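Notebook, pose tracking and sync, May

Picking up from the last entry. The Saltby tracker still loses scale on slow lateral moves. Replayed the worst segment with the old feature budget and the new one. With the budget raised the map holds together, but the front end falls behind and begins dropping frames at the first fast rotation. Put the budget back where it was. Scale will have to come from the IMU.

Checked the IMU path next. The driver stamps samples on arrival at the host, and the camera node stamps at end of readout, so the two clocks disagree by a variable amount. Syahrul's branch moves both to the device clock and fits the offset online. Merged it into Ferreira after one conflict in the launch config. The config now expects clock_source to be set explicitly and will refuse to start otherwise. Anyone with an older local launch file should pull before running.

Replay set is 66 episodes, 3,532 seconds in total after trimming. Ran all of it twice, once per clock setting, same seed. Episodes that lose tracking under host stamps: eleven. Under device stamps: 3. Did not tune anything between the two runs.

The three that remain all fail during the approach, when the finger fills the middle of the view and the background is mostly cable-strewn floor. Features land on the finger plate and the housing, which move with the camera, and the estimator reads them as evidence of no motion. The static mask in Prullevgate covers the body but was drawn for the short finger.

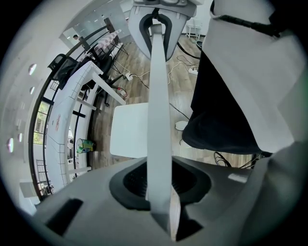

Why not mask the whole lower half of the view and skip the per-finger masks?

The lower half carries most of the near-field features, and those are the ones that constrain translation. Masking all of it costs more in drift than the finger costs in false matches.

Redrew the mask by hand for the long plate with a small margin, saved as a second profile. Profile is selected by the tool ID in the episode header. Episodes recorded before the header change have no tool ID and fall back to the short profile, with a warning in the log. Alby wanted a hard error there. Left it as a warning for now; the old episodes are still used for the regression run and would all fail.

Reran the three failures with the new mask. Two track to the end. The third still jumps at the same place, shortly after the tool turns toward the windows. Exposure steps down over several frames and the matcher loses most of its points. Locking exposure in the recorder would fix that but darkens everything indoors. Capping the exposure change per frame is probably enough. Needs a driver setting I have not found yet.

Planner side, short note. Miltent consumes poses at a fixed rate and was interpolating across tracking gaps without marking them. Added a validity flag to the pose message. Any gap over 100 ms is now flagged and the segment is split there. This breaks the message definition, so rebuild both packages.

Open:
- exposure step limit, find the setting or patch the driver (me)
- backfill tool IDs on old episodes from the session sheets (Alby)
- offset fit takes several seconds to settle after start, check whether it can be seeded from the previous session (Syahrul)
- mask margin was picked by eye, sweep it on the full replay set

Replay with both mask profiles is queued on the second machine. Output goes in the usual results directory under mask_v2.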